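# Chapter 6: Two Arms, One Plan

By now you have spent a good while with a single arm, and I hope you have grown rather fond of it. You can send it to a point, ask it to close its fingers, and read back where its joints think they are. All of that will serve you well in this chapter, though I'm afraid life becomes a little more crowded, for we are going to put a second arm beside the first and ask one program to look after both.

Our companion for the next 50 pages is the Bustville cell, which readers of the Pelupessy exercises will remember from the end of Chapter 4. Its planner is called Jarnov, and the listings here all run on the version in the course bundle of 19 Aug 2019.
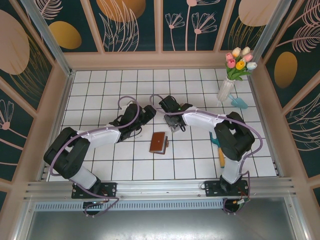
*Figure 6.1. The Bustville cell, with both arms on the shared rail and objects on the tiles between and beside them.*

Suppose we want the left gripper to reach the small brown object lying between the arms. With one arm, you would ask Jarnov for a path and off you would go. With two, every stretch of that path has to be checked against wherever the other arm may be at the same moment, and that is where the work piles up. A plain search on this task tried 3,000 joint positions before it found a path; the version you will write in Section 6.4 manages with 690 (and yes, we shall go through them slowly!).

There is also the matter of who sees what. A fixed camera gives the planner its broad view of the floor, while a camera at the wrist travels with the gripper and sees things close to, often with a good part of the gripper itself in the way.
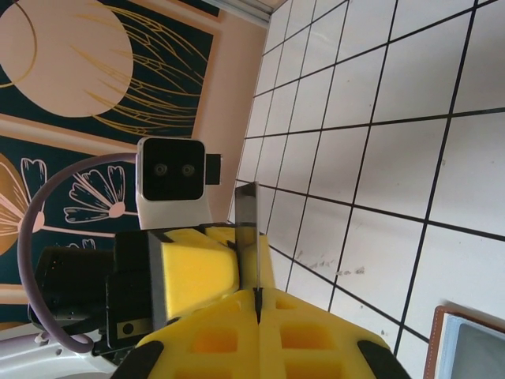

Bringing such views together means keeping careful track of which coordinates belong to which camera, and a surprising number of planning faults are really muddles of this kind. We shall lean on the Sanero library for the conversions, but please do work through the first 14 exercises by hand before you load it.

## 6.1 Sharing the space

Let us begin with the simplest rule that works: only one arm may move at a time.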